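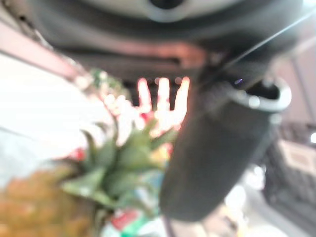

Bromelain extraction, stem vs. fruit core

2 min read

October, bench notes, afternoon

Carried on from the Satach protocol with the smaller centrifuge. Cores and stems kept apart from the first cut this time. Last batch they were pooled and the activity numbers meant nothing.

Homogenized 900 g of stem in cold phosphate buffer, pH 7. Blender jar kept in the ice bath between bursts. Foam was bad, worse than with core. Let it stand, skimmed, strained through two layers of cheesecloth. Filtrate volume 937 mL. Held at 8 °C until the spin.

Centrifuge: pellet firm for stem, soft for core. Decanting the core tubes lost some supernatant clarity, so I spun those again. Stem tubes did not need it.

Casein assay run in duplicate. Stem well ahead of core, as expected. The blanks drifted upward over the run. I suspect the TCA, which has been open on the shelf since the Vestedham samples. Carmela Donati made up fresh and the drift went away on the repeat. First set of readings is struck out in the sheet but left legible.

Ammonium sulfate cut: added too fast on the first stem aliquot, got clumps. Second aliquot over an hour with slow stirring, clean precipitate. Use the second one only. Dialysis tubing is in the cold room, labeled STEM B, lower shelf. Change buffer before leaving and again first thing.

Femi Okonkwo asked whether cysteine should go in the extraction buffer or only in the assay mix. Current batch has it in the assay mix only. Could explain the poor recovery after dialysis last time. Split the next batch and try both.

Open items:
- pH meter slow to settle, probe needs new fill solution
- order cheesecloth, we are on the last pack
- Sala wants the protein values by Bradford, not A280; the pigment interferes at 280 anyway
- freeze-dryer is booked by the Stilness project until they clear their flasks, so STEM B stays in dialysis until then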